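Used ambulances going over in convoy - is anyone else stuck on paperwork?

Posted May 24, 2022 by slowfreight

This site uses cookies to keep you logged in and to count visits. By continuing to browse you accept this. Read more / OK

slowfreight
Starting a new thread, the old convoy one got eaten by the argument over the maps.

Quick background. Our group bought 3 used ambulances in April from Sandetti, the fleet dealer. Two diesels in decent shape, one that's rough but runs. Plan is to drive them to Pruludberg, meet the receiving hospital's people there, hand over keys, come home by train. Should be simple. Is not simple.

Sandetti sold them to us as "vehicles, special purpose." The hospital's letter says "humanitarian aid, medical transport." The broker says those two phrases can't describe the same thing on the same day and wants one of them changed. Sandetti takes a week to answer an email. The hospital is a hospital in a war, I'm not going to nag them over a noun.

Also loaded in the back: blankets (200), tourniquets, 25 boxes of burn dressings, a couple of suction units that were donated. Question is do we leave the supplies in or pull them out and ship seperately. Anyone done this in the last few weeks? Rules seem to change.

mile_marker_9
Pull them out. Done this twice. An empty ambulance is one declaration. An ambulance full of stuff is a declaration plus a packing list plus a guy with a flashlight who wants to see every box.

We sat nine hours behind a van that had loose medicine in shopping bags. Don't be that van.

oatfield
Disagree with that, sorry. We left ours loaded and got waved through in under an hour. But we had a list taped inside each back door, in both languages, matching box numbers. The list is the whole trick. If you can't do the list then yeah, pull it all.

And what do you mean by suction units, electrical? Do they have serial numbers? Ours got asked for those.

slowfreight
Electrical yes. Serials on one. The other has a sticker where the serial should be and the sticker is blank.

mile_marker_9
Leave that one home.

hedgerow
Going to be the unpopular one again. Why are we still driving vehicles across the continent. Fuel, tolls, trains home, the broker. Add it up and send the money. There are groups near the border buying locally and they know which hospital needs what this week.

I gave 300 to one of them and had a reply with a receipt two days later. No broker no flashlight guy.

oatfield
You can't buy ambulances locally. That's the point. They're gone. Every used one within a day's drive went in March.

hedgerow
Ok, ambulances fine, I'll give you ambulances. But blankets? It's nearly June.

slowfreight
Basements are cold in June too. The hospital asked for blankets, in writing, I'm not second guessing it.

kettle_on
Lurker, first post on here I think. I did the Pruludberg run at the end of April with a different group, so maybe this is useful, or maybe it's out of date already. What worked for us:

1. Call the handover lot before you leave, not when you're close. The number on the website rings in an office that shuts at four. There's a cell number on the gate sheet, get someone to send you a photo of it.

2. Get the hospital letter redone with the VINs on it. Ours just said "ambulances" and the first officer wanted to know which ones. Fair enough really.

3. Don't fill up in Pruludberg, the line was down the street and around the corner. Fill up in the last big town and carry nothing in cans, they take cans.

4. Rusnák runs the tow trucks on that stretch. Save the number now. They came out for one of ours with a dead alternator and wouldn't take payment, just wanted coffee.

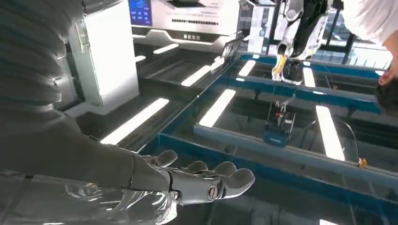 5. Photograph every vehicle at handover, all sides, odometer, and the person from the hospital signing. Your donors will ask. Ours asked before we were even home.

6. Take the siren fuse out. You are not a working ambulance until someone over there says you are, and police on our side of the border are very tired of explaining it.

mile_marker_9
6 is gold. We got fined. Blue lights not even on, just uncovered. Cover them with trash bags and tape.

slowfreight
kettle_on that's brilliant thank you. Number 2 esp. I'll ask for the VINs. Did you go through a broker or do it yourselves?

kettle_on
Broker on the first one, ourselves on the second. Second was faster but we had someone who reads the forms for a living, so not a fair comparison.

tin_roof_radio
Has anybody used Kekosico for the tracking? A group I follow swears by it, each vehicle gets a link and donors can watch the dot go along the map.

oatfield
Used it. Works. Turn it OFF before the border. Please. I do not care how much your donors like the dot.

tin_roof_radio
It's delayed though isn't it? Thought there was a delay setting.

oatfield
There is a delay setting. I've also seen a group post a live link on a public page with the delay set to zero, for a convoy going to a hospital whose name was in the same post. Took it down when we yelled. Off is off.

hedgerow
Agree with oatfield on this one, write that down somewhere. Same goes for the handover photos, crop out anything with a street sign or building number in it. And strip the location data. People post the building behind the smiling driver and anyone with an hour to spare can find it.

There was a clip going around last week, crew unloading at night, very moving, thousands of shares. Shop sign readable in the background. Why.

mile_marker_9
Because it raises money. I hate it too but those clips are why we had a diesel budget.

hedgerow
So film the unloading at your end. In the parking lot. Same boxes.

mile_marker_9
Nobody shares a parking lot.

kettle_on
Ours got shared a bit! Mostly by my aunts.

slowfreight
Ok update from today. Spent the whole morning on forms. Broker has agreed to take "special purpose vehicle, ambulance, donated" IF Sandetti reissues the invoices with the word ambulance on. Sandetti says they can do it but the person who does it is out. So we wait.

Decision on supplies - burn dressings and tourniquets stay in, listed, numbered, list on the doors like oatfield said. Blankets go by truck with another group who have space. Suction unit with the serial goes. The blank sticker one stays.

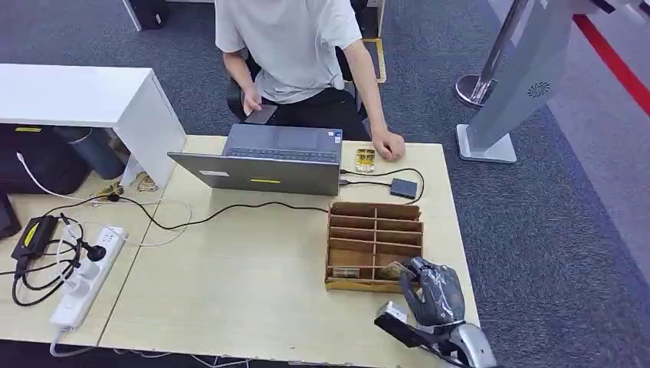

Desk, laptop, wooden organizer.

Still no idea on insurance past the border. Our insurer's answer was basically a long silence and then "no."

oatfield
Nobody's ordinary policy covers it. You want short term third party, bought at the crossing, they sell it out of a booth. Cash or card, take both, the card machine is moody. Doesn't cover damage to your vehicle at all. But you're handing it over anyway if you stop at Pruludberg, so do you even need it? Thats our side of the line still, or it was.

kettle_on
Lot is on this side yes. Hospital drivers come over and take them back. So you wouldn't need the booth. They do though, and it's kind to ask if they've got it sorted. One of ours hadn't.

slowfreight
Oh that changes things. I had us crossing. The letter reads like we're crossing. "Deliver to" and then the hospital address.

mile_marker_9
Get that cleared up before anything else. Before VINs, before invoices. If the hospital drivers are taking them over then the export declaration might need to be in a different name from what your broker thinks. That was exactly our nine hours part two.

oatfield
Yep. Who is the exporter. Ask the broker that, in those words.

hedgerow
And this is what I mean about the money btw. Not having a go at you slowfreight. But that's a month now from buying the things and they're still parked.

slowfreight
I know. I look at them every day out of the window. Believe me.

tin_roof_radio
For what it's worth a month isn't bad. The group I follow took nearly two and that was for a single minibus. They had a steering wheel on the wrong side though.

mile_marker_9
Is the rough one going to make it? What's wrong with it

slowfreight
Smokes on cold starts, rear door sticks, heater's stuck on full. Mechanic says glow plugs and to stop worrying. New set going in this week. The heater he shrugged at.

mile_marker_9
Put it in the middle of the convoy. Never last. Last is where it breaks down and no one notices for an hour.

kettle_on
And bring spare bulbs, the cheap kind. They check lights at the lot before they accept them, we had one turned back for a brake light until somebody found a bulb in a glove box.

slowfreight
Noted, all of it. Emailing the hospital contact tonight, just the one question, do your drivers collect from Pruludberg or do we cross. Then broker. Then Sandetti again.

hedgerow
Fine. If you end up short on diesel, message me. I still think it's the wrong way to do it.

slowfreight
Ha. Will do, thanks. Back when I have an answer on the exporter thing.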